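The Chopstick Fault

Apr 8, 2020

By Jhonatan Bermúdez

The first bad batch at Zeltau was found by a man looking for something else. Mojtaba Shokri was checking file sizes in January when he opened a clip and noticed that the gripper on the screen had closed on nothing. The log said it was holding a chopstick.

He opened more. Out of 1,007 recordings of people moving chopsticks with hand-held grippers, 223 had the same problem. The jaws stopped short, the software took the stop for a grip, and the clip was marked good.

"We had been training on those for weeks," Shokri says. "The arm learned to close on air and carry on."

The arm, in a test kitchen at Uria, did just that. It reached into a holder, closed, lifted and went through the motion of setting a place at the table. On one run it came down too far and cracked a plate. People had been standing within reach. Shokri stopped all the tests that afternoon.

The cause was small. A screw in the finger linkage had backed out with use, and the added drag stopped the jaws early. A cup or a sponge is wide enough that it made no difference. A chopstick is thin, and the gap that was left was wider than the stick.

Zeltau now checks every linkage after 100 grips and replaces the screws after 200. A grip counts only if the camera on the tool also shows the stick between the fingers. Shokri threw out the bad clips and had the whole task recorded again, with two grippers at one table.

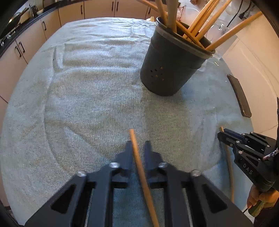 What changed at Uria

The arm now runs behind a waist-high screen, and a stop button hangs at each end of the counter. If the jaws close and the camera finds nothing in them, the arm holds still until someone resets it by hand. Shokri still opens a few clips each morning before he looks at the log.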